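Subject: Re: [Mellonton-homes] The wall between the sink and the toilet
From: Brendan Moriarty
Date: 2024-12-28 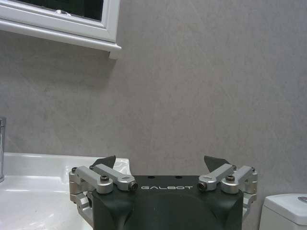
Thanks to everyone who wrote back about the upstairs bathroom, including the three of you who told me to leave it alone. I have been leaving it alone for four years and feel I've given that approach a fair trial. My question was where to put a hand towel, a spare roll and a soap dish in a bathroom designed by a person who apparently owned none of these. The wall over the tank would be the obvious candidate, being gray, stony-looking and completely bare, without so much as a hook on it. The only thing up there that sticks out is the white ledge under the dark glass on the sink side, and that has a rounded front edge that I don't trust with a bar of soap.

Going through the replies in order, more or less.

On Sat, someone with the good sense to sign only as "Wendix Court, unit 3" wrote:

> We had the same wall, same flecks, same everything. I put up
> one of those Hisen rails with the sticky pads and it came down
> in the night with a noise like a burglar falling in the tub. My
> husband went in with a tennis racket. The pads want a smooth
> surface and ours is not smooth if you run a fingernail over it.
> If you must hang something, drill it. But find out where the
> water comes up first, because behind the toilet is where they
> like to put the pipe.
>
> Also please don't put a shelf right over the tank. You will
> want to take the lid off one day, and that will be the day you
> find out how much you can fit on a shelf.

This is the most useful thing I read all week and I'd like to know who won, the rail or the racket. I did the fingernail test. Mine catches a little in some spots and slides in others, which I take to mean that the pads would hold until I had guests.

So, drilling. I called Mathebula on the hill, who did the kitchen for the people two doors down, and they quoted me $162 to come out and put up one rail and one small shelf, hardware extra. For $137 they will put up just the rail. I asked what the shelf cost by itself and there was a silence on the line, so I didn't pursue it. The drill bit for this kind of wall is a good deal cheaper than either, but it has to be operated by me, and those of you who remember the mailbox post will have views.

To the person who suggested moving the hand towel to the sink side: I tried that. The faucet is back near the wall, and anything hung behind it gets splashed by whoever washes their hands with enthusiasm. In our house that's everybody under twelve. The towel was the wettest thing in the room by breakfast.

To the two people who suggested a freestanding unit that straddles the tank: I measured, and then my wife measured, and we got different answers, but both of them were no. The legs would have to stand where the supply valve is. I am also told it would "look like a dorm," and I was not the one told to weigh in on that.

To whoever asked about the color: no, I can't match it either. It goes greenish near the sink, brownish in the middle and bluish on the toilet side, and I stood there holding paint chips until I'd seen three different grays and liked none. A plain white shelf would at least agree with the fixtures. Chrome would agree with the faucet. I'm inclined toward chrome for the rail and nothing for the shelf, and the spare roll can live in the hall closet with the light bulbs as it always has.

What I still need to know, if anyone has done this on the same kind of wall:

Did you use a plastic anchor or something heavier? It only has to hold a towel, but it also has to hold a towel being yanked by a seven-year-old.

How high over the tank did you go? I was thinking high enough that the towel clears the lid, with room left to get the lid off.

Does anyone have a pipe finder I could borrow through New Year's? I will return it clean and with the battery in.

Brendan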